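White table top or dark one for a long shared work table?

Posted by Flomolow
Viewed 3,245 times

I need to order a replacement top for a long work table and I can't decide on the colour. The legs are fine and are staying. The top has to be 2,000 mm long, and Zokard sell one that fits in either white or a dark grey. The grey costs a bit more but price isn't the deciding thing for me, as both come in under what I had put aside.

The table gets used for all sorts. Small repairs, sorting screws and fittings, a fair bit of paperwork, and people eat lunch at it even though they have been asked not to. The window is to one side and the ceiling lights are the cold bright kind. 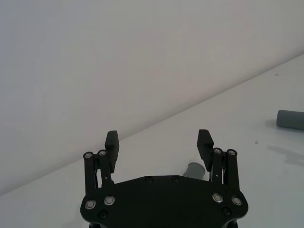

Two-finger gripper, black, with its base plate nearest.

My worry with white is pen marks and coffee rings. My worry with grey is dust, and losing small black parts on it. I have had a dark desk at home for years and it never looks clean after about lunchtime, whatever I wipe it with.

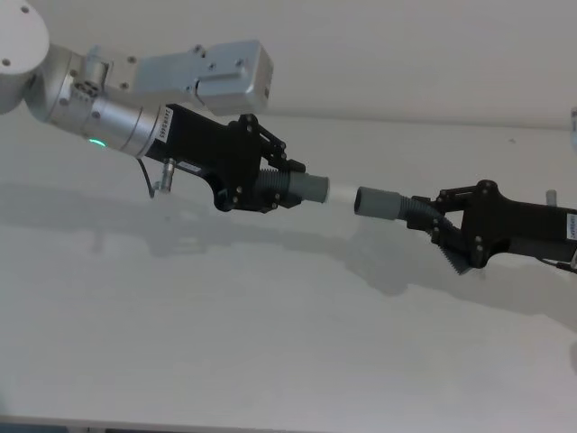

Glare is the other thing I keep going back and forth on. I get headaches from bright surfaces in the afternoon, and I don't know if that is down to the colour or to how shiny the finish is. A plain white tabletop like the one in the picture does make dark things easy to pick out, and the matte black plates with the silver bolts are a good test of that. I'd still like to hear from someone who has sat at a white one all day, every day. The Zokard page only says "easy care", with no word on gloss.

Also, is it worth paying extra for the thicker edge strip?

Answer by Grímsdóttir
Reputation 1,096

I have used both, white for longer. I would get the white.

Marks first. Ballpoint comes off with a little washing-up liquid if you get to it the same day. Permanent marker needs surgical spirit on a cloth, and try it on the underside first. Coffee rings wipe off. Turmeric does not, so keep an eye on the lunches. Don't use the white melamine sponges on it. They take the mark off but they leave a polished patch, and you will see that patch every time the light comes from the side.

Glare depends more on the finish than the colour. Ask for a sample of each and put them flat on the table at the time of day you usually get the headache. If you can see the shape of the ceiling light in the sample, it is too glossy. A satin white bothered me less than a glossy black one I had before it.

For screws and fittings, neither colour is perfect. Bright screws get lost on white and black ones get lost on grey. I use a shallow tray with a green mat in it and have stopped thinking about it.

Yes to the thicker edge strip. The front edge takes all the knocks from chairs and belt buckles. Once the strip lifts, water gets in and the board swells, and there is no fixing that.

Answer by Bridico

grey. white goes yellow near a window, mine did. cost me 100 quid to replace

Reply from Flomolow

Thanks both. Samples are ordered, one of each. I asked Zokard about yellowing as well and they say to keep it out of direct sun, so I may turn the table round so the short end faces the window.

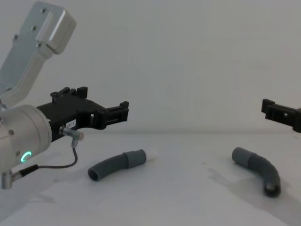

White tabletop, with the silver wrist joint on the left.

Leaning towards white in satin with the thick edge. The tray with the mat is a good idea and I'll get two. Does the surgical spirit do anything to the edge strip glue, or is that safe to wipe over?

Reply from Grímsdóttir

Fine on the face. I keep it off the joins.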